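Our council wants to close the toy library on Platov Street and put the 40 square metres it occupies to better use. I think this is a mistake.

The argument is that families can buy toys cheaply now. They can, and most of those toys end up in landfill by the following September. A borrowed set of bricks goes through dozens of homes. 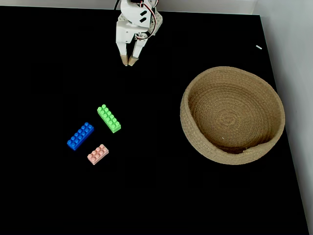
*Chunky toy bricks on a black work surface.*

The library has 900 members and opens five mornings a week. Arnaldo Meireles, who spoke for the closure, said loans could be handled by a locker at the civic centre. A locker won't tell a new parent which puzzle suits a three-year-old, or check that all the pieces came back.
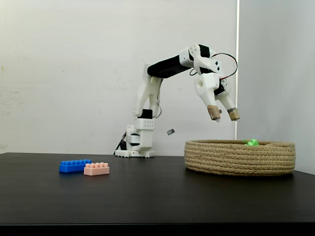

*A round woven basket on a dark tabletop.*

I'd accept shorter hours. I'd accept a small annual fee, with a concession rate for pensioners and students. What I won't accept is a decision made before the usage figures have been published. Councillors should ask for them before they vote.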